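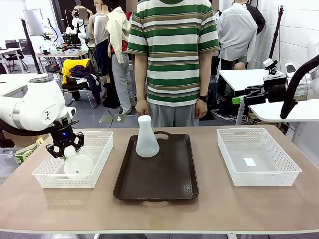

I used to think lab people were born tidy. Then I spent a July morning sorting plastic flasks with Kristine Policarpio, and now I think they just own a lot of baskets.

I'd come to her with a cupboard problem. My homebrew shelf had gotten out of hand (bottles behind bottles, caps in a coffee mug) and she'd offered to show me how she does it at work. Her answer is a dark tray in the middle and a white mesh basket on either side. Whatever you're using stands on the tray. Whatever you aren't goes in a basket. I laughed, and then I went home and bought the same setup for 25 dollars!

The baskets are what sold me. All those little square holes mean you can see what's in there without digging, and the handles are cut right into the ends, so nothing sticks out to snag your sleeve. Round-bottomed flasks roll all over a bare table – put one in a basket and it stays put.

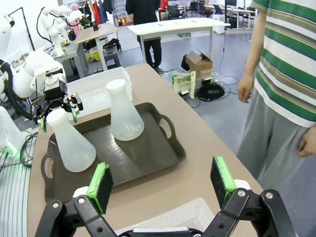 The Erlenmeyers are easier company, with that wide flat base, and they're the ones I'd let live on the tray. Mine are plastic too. Rommel Magbanua, who shares a bench with Kristine, swears by glass and told me so for most of lunch, but he has never dropped a 300 milliliter flask on my kitchen tile at 8 in the morning.

I do keep the caps on now, even on the empties. And the coffee mug is back to holding coffee, mostly.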